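Planning a Robot Purchase: Hortensia Bustos on What the Budget Should Cover

Hortensia Bustos manages equipment planning at Grorkico, which operates staffed residences and is preparing to buy its first household robots. The plan goes before the board on 16th August. She agreed to discuss how the request was put together and which costs proved hardest to estimate.

The purchase price was the simplest part of the work, she said. Grorkico asked for quotations from Kodik and Vakulenko and found that the two firms divided their prices differently. One listed the gripper and wrist camera as separate lines, while the other included them in the base unit.

"We rewrote both quotations on our own form before we compared anything," Bustos said. "It took most of March, and I would do it again."

Kitchen work was placed first in the plan, with bottles and refrigerator doors given the most space in the test schedule. 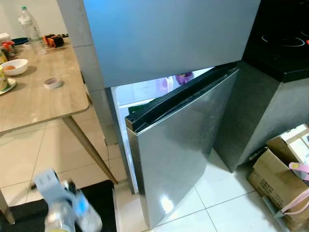
A gripper holding a labeled water bottle beside a partly open refrigerator.

Bustos asked that tests be held among ordinary household items. A cleared table, in her view, produces figures that cannot be used for staffing. The request therefore includes 1,255 trial runs, of which 1,000 are to be carried out on tables in normal use, with bottles, bowls and cups left standing.

"If a resident is sitting at the table, the work still has to be planned for," she said. "We wrote that into the terms."

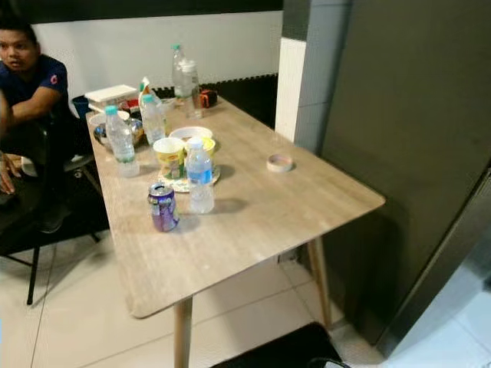 Naveed Tarar took a more cautious position and said that the trial runs should be paid for from a separate account, so that a delay in testing would not hold up the service contract. Bustos said that she had considered this and had left the decision to the board.

The remaining questions concerned items that are often left out of a first request. Bustos addressed them under separate headings in her plan, and they are given in the same order.

Lighting and Cameras

The wrist camera works close to surfaces and inside dark spaces, and Grorkico did not at first set aside money for lighting. Bustos has since added a line for fixtures in each kitchen. She has also asked both suppliers to state the lowest light level at which they will guarantee their equipment.

"A very dark view with one bright spot in it is a fair test," she said. "I want the supplier to tell us in writing what the machine can do with it."

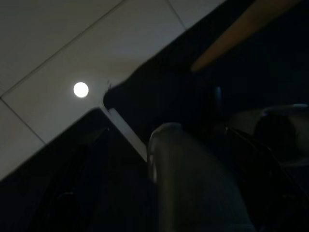

Service and Spare Parts

The plan provides for three years of service. Gripper fingers are treated as supplies and are ordered in sets of 11, with the cost charged to each residence. Bustos prefers this arrangement to a central store, which in her experience hides the rate of use until the end of the year.

Floor space is budgeted as well. Mats, table legs and an open refrigerator door all limit where a machine can stand, and she asks each residence to send measurements with the door open.
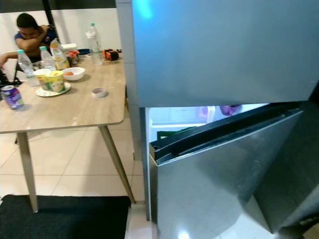
Training and Staff Time

Staff hours are entered at full cost. Bustos said that an earlier draft, prepared with the Pirudton scheduling package, had counted training as part of regular shifts and had made the first year look less expensive than it would be. The corrected version shows training as its own line, with a second session for employees who join after delivery.

She expects the board to ask whether the purchase can be divided over two budget years. Her answer is that the machines can be, but the lighting work should be paid for in the first.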